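Gripper position drifts when I switch from arm camera to fixed fixture coordinates

Remzi Sezer
posted 17 Dec 2023, 953 views

Shared workshop build, UR arm with a two-finger gripper, taking apart old desktop towers. Small modules get parked in a printed fixture plate next to the case. The plate is bolted to the slatted table. The tower lies on its side and is not clamped.

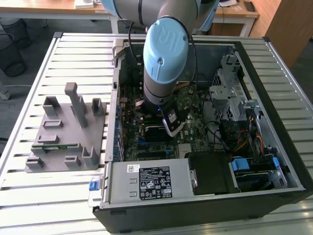
Approach to the board is fine from the taught waypoints. If I run the same moves relative to the fixture plate instead, the fingertips end up 2 mm off in X over the CPU socket. Z is good. TCP was set with the four-point method. The error is the same on every run until someone moves the case, then it is a different error, also constant.

I also have a wrist camera and could correct from that, using the screws on the socket retention frame as reference points. I would prefer to understand the offset first. The load lever is next to the frame and I don't want to hit it.

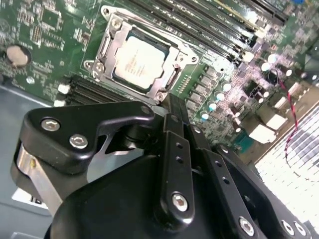 Necati Ertürk
Constant until the case moves means your arm is repeatable and your case pose is wrong. The plate frame says nothing about where the tower is. Define a second plane feature on the chassis: touch two points along one straight edge and one on the adjacent side, and program the board moves in that feature. Re-teach it each time the case shifts, or screw two stops to the table slots and push the case against them. I would do the stops. Check the TCP orientation too. Four-point only gives you position.

Damon
same thing here, was the payload setting

Remzi Sezer
Payload was already correct. Stops are on, feature re-taught, offset now under what I can measure with calipers. Orientation was also off by a small angle, fixed. Camera correction will wait until February.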